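How to write the rules for a two-arm picking cell

Most small teams buy the arms first and write the rules after the first accident. I did the same in my first cell, and I paid for one gripper and one wrist cable. Below is the way I do it now. It is for light arms on a table, with a person near. It does not replace the risk assessment that your local law asks from you.

What you need before you start

A printed drawing of the cell, seen from the top. The manual of the arms. One person who runs the cell every day, and one person who does not run it at all. The second person will ask the better questions.

Step 1. Draw the shared space

Take the drawing and mark how far each arm can reach. Where the two areas cover each other, paint it with a pencil. This is the shared space, and every rule about collision is about this part. In our cell at Klinhom the bin stands inside it, so both arms have a good reason to go there, and they will try to go there together if the program lets them.

Write one sentence only: "One arm at a time may be below the rim of the bin." Then put the same thing in the program as a lock. A rule which exists only on paper will be broken by the software on the first day.

Step 2. Decide who gives way

When both arms want the bin, one must wait. Choose it before, and do not change it in the middle of a shift. We say the right arm has the bin and the left arm has the area in front of it. If the left arm needs the bin, it asks for the lock and waits outside the shared space with its fingers open. Our waiting time is 7 seconds. After this the cell stops and calls the operator.

Step 3. Make a rule for each kind of item

Do not write "handle with care". An operator cannot check it. Write what the gripper may touch and how the item is put down. Our sheet for fruit and vegetables has these lines:

Long items are picked in the middle, never by the leaves.
Round items are picked one by one, also when two of them touch.
A bag is held by the plastic and not through the fruit inside.
An item that falls on the table stays there until the arms are stopped.
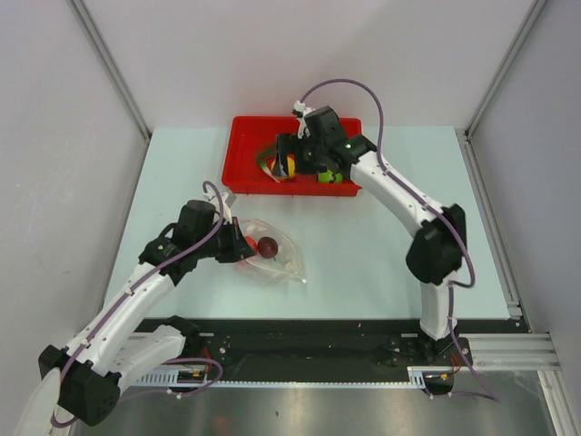

Jaruwan Hemmin wrote to me after she read the first version of this page: "Your bag rule is too short. We run the Lisport sheet in our cell, and it also says what to do when the bag slips. The arm must open, go up and try one more time. If you leave this out, each programmer will choose a different number of tries, and then you cannot compare anything."

She is right, and I added it. We allow 2 tries for a bag, the first one and one more. After that a person does it.

Step 4. Look after the cables

A cable which runs on the outside of an arm needs its own rule. Move each joint slowly to both ends of its range and watch the loop at the elbow and at the wrist. It must not pull tight and it must not hang so low that the other arm can catch it. Check the clips before each shift. We change a clip when it opens by hand without effort.

Step 5. Set the speed for a person near the table

We have two speeds. With a person inside the marked line the arms go at 600 mm per minute, which feels very slow, and it should. With no person inside they go at the normal speed of the program. Only a key changes from one to the other, and the key stays with the operator of that shift.

Step 6. Test the rules and write it down

Ask your second person to read the sheet and run the cell with it. Do not help. Each time this person stops and looks at you, a line is missing.

Then keep a log. One line for each stop: time, which arm, which item, which rule. Our first log had 749 lines when we closed it in May, and most of them were about the lock in Step 1. We made the waiting place of the left arm further from the bin and printed the sheet again with a new version number. The old sheet goes in the folder, signed, and only the new one hangs at the cell.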